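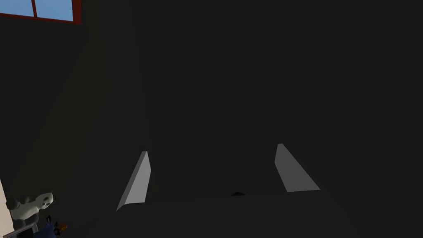
Cuiping Qin wrote on Jul 28, 2021:

> I have now read the draft allotment rules twice and I still can't see
> how the water rota is meant to work. The Multstead side has the big
> tank and we have the two small ones by the gate. If everyone on our
> side waters on the same evenings the small tanks will be dry before
> the last plots get a turn. Last July that happened more than once and
> I ended up carrying cans across from the other side.
>
> Also, is the hosepipe rule staying? The old wording said hoses only
> for filling butts. The new wording doesn't mention hoses at all.

Cuiping, thanks for going through it so closely. I'll take the hosepipe first as it is the easier one. Leaving it out was my mistake. I retyped that page from the old sheet and skipped a paragraph. The old wording goes back in as it was: hoses for filling butts, cans for everything else.

The rota is harder. The big tank holds 1340 litres when full and refills from the mains overnight. The small ones by the gate only refill from the shed roof, so in a dry spell they don't refill at all. The draft treats all three the same, and I agree that it shouldn't.
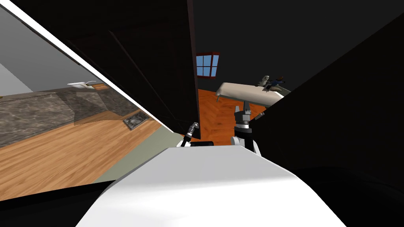
What I would suggest is that plots 1 to 26 draw from the big tank on even dates, and the rest on odd dates, with the gate tanks kept for seedlings and anything under glass. That means a longer walk for the people at the bottom of the Naciri path, and I know two of them find full cans difficult. They could be let off the rota and use the gate tanks for everything. It would be a small amount of water overall.

I did ask for a price on running a pipe from the mains to the gate. Hurkeo quoted for a 74 metre trench with two standpipes, and it came to more than we take in rent. They would knock something off if we dug it ourselves, but the ground along there is mostly hardcore from when the old track was laid, and I don't fancy it. Rosberg have not replied. I'll try them again.

Other small changes since the last draft:

Bonfires – no change, still none before October.

Compost bays – each bay is now shared by 4 plots. If yours has no lid, tell me and I'll add it to the order.

Paths – the half of the path nearest your plot is yours to cut. This was always the rule but it was written so badly that people read it both ways.

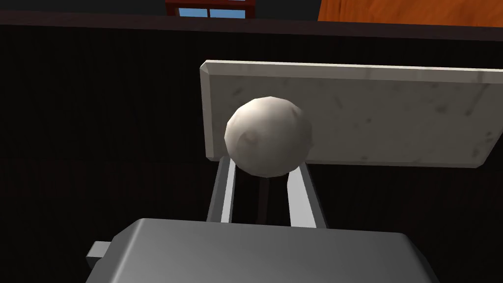

Do the new watering days apply to greenhouses? Greenhouses can be watered on any day, from the gate tanks, with a can.

Comments on the rest by the end of next week please, to the list and not just to me. If there are no objections to the odd and even dates I'll put them in the next version and pin a copy up in the shed. The key to the notice case is still missing, so if you have it, please drop it through my door.

Elīna Rätsep
Plot 19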